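About Brernis Baseball

Brernis Baseball is a youth and high school training club. We run teams from 10U through 18U, along with winter hitting and pitching sessions that are open to players from any school.

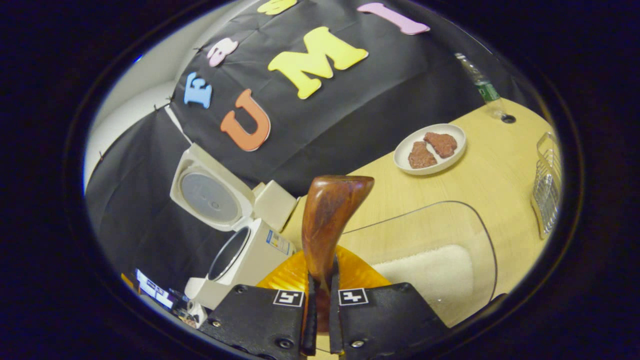 Manouchehr Soltani
Director and Head Coach

I started the club with one 14U team and a borrowed field. We now practice at Hassanpour Park, and 145 players are on our rosters this season. Rosters stay small so that everyone plays. Pitchers 14 and under are held to 50 pitches a game, in league play and in tournaments.

Our indoor space on Dadanska Road is 4,000 square feet, with 5 batting cages and two portable mounds. Members can book a cage until 9 p.m. 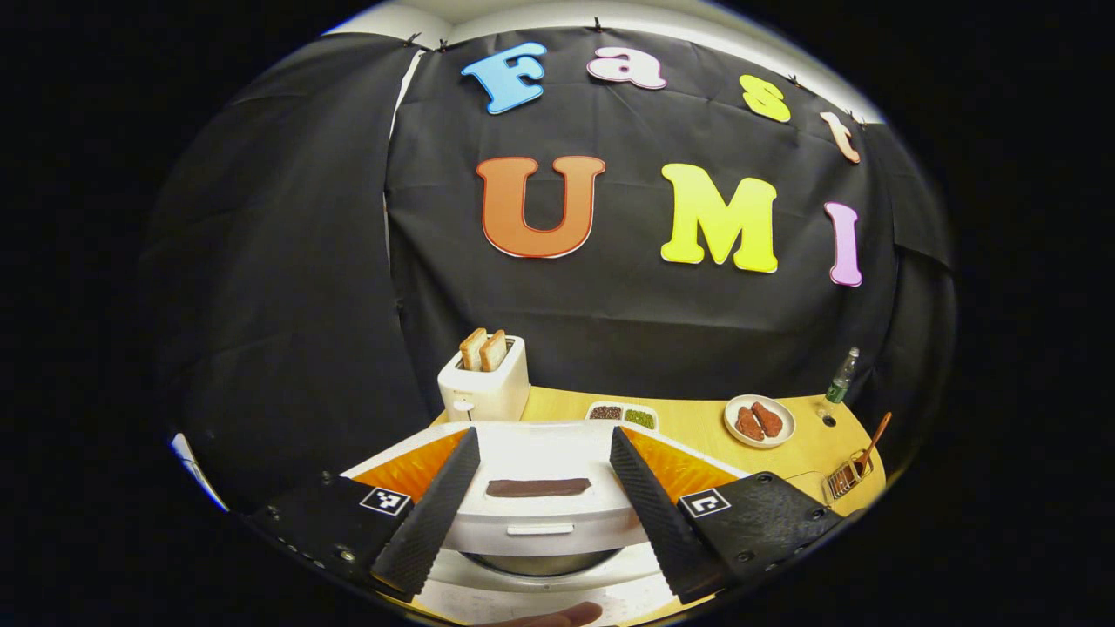 Tryouts for the fall teams are in June. Players need a glove, cleats and a signed parent form. Helmets and catcher's gear are provided. Families who need help with fees can ask for a form at the front desk. The Tetel Fund covers part of the cost for players who qualify.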